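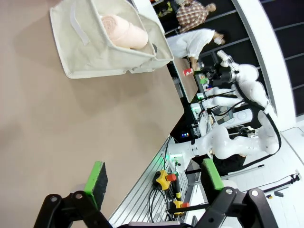

Nudstead Moor Fire Partnership has opened its wildfire season, in June 2025, by asking the residents of Nudstead and Staltholm to pack a bag and then leave it alone. The second half of the request has proved the harder one. Last summer's grass fire above Staltholm emptied 369 homes in one evening, and wardens met people on the valley road carrying a fish tank, a set of golf clubs and, in one case, a door. Medicines were scarce. The bag need not be a bag: an off-white fabric bin with soft sides and a strap handle will do, with something rolled up in it, such as a towel. Add water, prescriptions, a torch, a phone charger and whatever papers your insurer is likely to be difficult about.

The fire burned for eight days and took roughly 1230 hectares of heather, along with the Zerkilby bird hide and most of the signs warning people not to light fires. It was brought under control by crews from both sides of the moor and by rain, which had been forecast for the previous Tuesday's worth of bulletins and came when it liked.

"People hear 'evacuation' and think they will have an afternoon," said Nam-gil Won, who runs the partnership's warning scheme. "Staltholm had 25 minutes. You can spend that looking for the cat carrier -- I did."

New this year is a text alert covering every address between Zerkilby and the reservoir. A trial in May went well, apart from a message reading "LEAVE NOW TEST", which several households obeyed. The wording has been changed.

Disposable barbecues remain banned on the moor and in both car parks. The ban includes barbecues described by their owners as "only small". Anyone who sees smoke should ring 999 first and film it afterwards, from a long way off.

The rest centre for both villages is Hong Hall, Nudstead. Dogs are welcome on leads. Parking is limited, and the field behind the hall is for fire engines -- please stop using it for driving lessons.

Residents can sign up for alerts at the hall or at Zerkilby post office.

ENDS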